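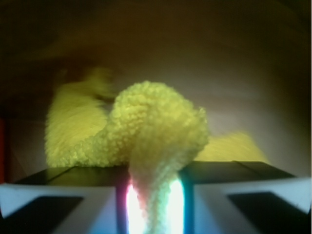 Ticket 104: Product photos upload, but colors change on the shop page

Opened by: Teodoro Magaña
Shop: Mestska knitted goods
Status: open, waiting for hosting
Opened: 30 August 2026

Problem

Good morning. I manage the web shop for Mestska. Since the last update of the Jadutham theme, the product photos look gray and flat when a customer opens them. The yellow and green yarns suffer the most. On my computer the same file has a good color. Two customers have written to me that the item they received is "much brighter than on the website", and one of them wants to return it.

What I expect: the photo on the shop page has the same color as the file I uploaded.
What happens: the small preview in the category list is correct, but the large photo on the product page is dull.

What I tried already

I cleared the cache of the shop and of my browser. No change.

I opened the page in a second browser and on my phone. On the phone it is the same dull color, so I don't think it is my monitor.

I uploaded the same photo again under a new name. No change.

I turned off the zoom plugin from Dhillon. The page became faster, but the color stayed wrong. I turned the plugin on again.

Reply from Purkis support

Hello Teodoro, thank you for the clear report. Please check which color profile is saved inside your photos. If it is Adobe RGB, export one photo as sRGB and upload it to a hidden product. Please also tell us the value of "Large image quality" in the theme settings.

Reply from Teodoro Magaña

I checked. The photos were in Adobe RGB. My camera was set like this since March, when I reset it, and I did not notice. The quality value is 50. I did not choose this number, so I suppose the update wrote it.

I exported one photo as sRGB and made the hidden product. Now the large photo has the right color. With quality 50 the loops of the yarn still look like mud, so I changed the value to 90 and it is better.

Still open

I have old photos for all products and I would prefer not to export each one by hand. Your help page says there is a batch tool, but when I start it, it stops after 10 files with the message "worker timeout". I tried it 4 times, also late in the evening. The files which were finished are fine.

Could you please raise the time limit on my account, or convert the remaining files on your side? I have made a full backup of the image folder before I started.

Reply from Purkis support

We forwarded the timeout to the hosting team. Please do not start the batch again until they answer here.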